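I bought the Moroz two-slot toaster in June, mostly for bagels, and I'm happy with it. It cost me $34, the lever feels solid, and setting 3 gives a nice even brown -- no burnt corners!

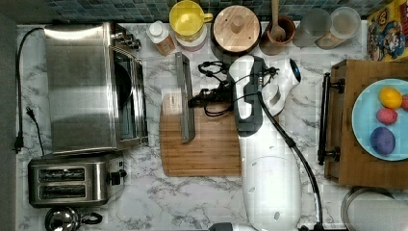 Toaster oven and two-slot toaster along the left side of the counter.

My one gripe is the crumb tray, which sticks every single time. I still use the toaster oven for open-face melts, but for plain old Sunday toast this little guy wins. Four stars from me, and I'd buy it again.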